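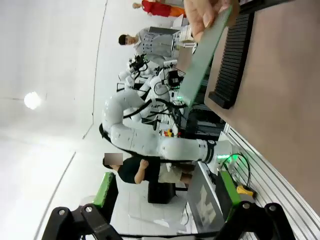
Section 6: Fitting the Kvam triggers to an acoustic kit

Most of what you'll read about drum triggers was written by people selling them, so treat the promises on the box with care, ours included. A Kvam trigger will not make a badly tuned drum sound good, and it will not fix your timing. Before you start, clear a proper surface to work on. A broad tan worktop like the one in the photo is plenty, and if you own a black slotted rack of that kind, leave it at the back where it won't get in the way of the rims. Do not fit triggers on carpet. The clamp screws are small and you will lose one.

You will need: the triggers, the Undex module, the cables supplied, a drum key and a soft cloth.

1. Tune the drum first. Players tell us they'll do it afterwards. They don't, and then they write in about double hits.

2. Wipe the rim and the outer edge of the head. Leave any damping gel where it is if you intend to keep using it.

3. Slide the clamp over the rim, midway between 2 lugs. Tighten by hand until it stops moving, then give it a quarter turn with the key.

CAUTION: Do not force the key. An overtightened clamp can mark the rim, and the warranty does not cover it.

4. Lower the sensor until the foam just touches the head. Some forums advise pressing it down hard for "better tracking". We tried that on a snare for a week and got more false hits.

5. Run the cable down the stand and plug it into the matching input on the module. The labels on the cables are stickers. They fall off, so mark the plugs yourself.

6. Switch on the module and set Sensitivity to 5. Play single strokes, soft to loud. If soft strokes go missing, go up one step at a time.

7. If one drum sets off another, raise Threshold on the drum that is sounding by mistake. Leave the drum you are hitting alone.

NOTE: The Auto Set-up button gets you somewhere near. Allow around 2 minutes for it, then check every drum by ear anyway. Bindu Annamalai, who wrote the routine, checks hers by ear too.

NOTE: The Skusetti mesh heads need a lower setting than ordinary heads. Their packaging says no adjustment is needed. On our test kit it was.

8. Save the kit before switching off. The module does not ask.

For bass drum clamps, see the next section.

Text revised 16/04/2019, R. Nuttall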